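Tags: Workshop Tips, Needle & Thread, Practice Bench
3 min read

I got into suture practice pads sideways, through mending. My neighbor Clodagh Ó Néill teaches a Wednesday class and handed me a pad she was done with, and now I've gone through more thread than I'd like to admit (the last spool was 100 yards and it did not last). A few things I've picked up for keeping a pad useful and your thread out of a snarl.

First, work out where the loose thread is going before you start a stitch. I lay mine off to one side of the cut, in one big lazy curve. Tight loops grab everything!
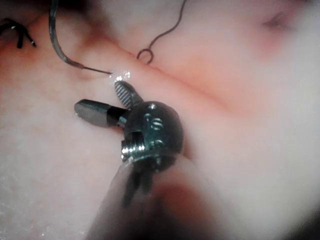 Curved needles want to be turned through, so roll your wrist and let the bend do the work. If you shove, you'll drag the pad and tear the edge of the slit, and a torn edge never holds a knot nicely again. I ruined 2 pads that way before Clodagh took pity on me.

Also, don't throw out a pad just for having stitches in it. Leave the old row alone and start a new line farther down. I like having the earlier knots right there to compare, even the ugly ones, and short tails keep them from tangling with whatever I'm doing now.

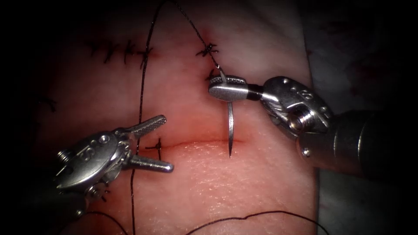 By Natalina Morelli | Bench & Basket

Spacing is my weak spot. I used to eyeball it and end up with three stitches crammed together and then a big gap, so now I look back at the last knot every single time before the point goes in. Slow, but my rows got a lot straighter.

Thread that's sprung into curls can be pulled gently between two fingers a few times. Braided stuff behaves better than the slick kind for me, though Gianni D'Amico swears the opposite and we've agreed to drop it. 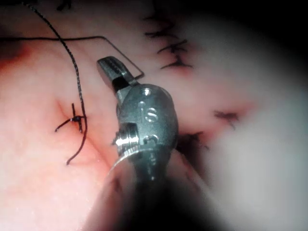

When you're finished, snip the leftovers and put the needle in a lidded tin before you touch anything else. Mine is an old Bondetti mint tin. Pads go flat in a drawer, nothing heavy on top.

Contact | © Bench & Basket | Back to top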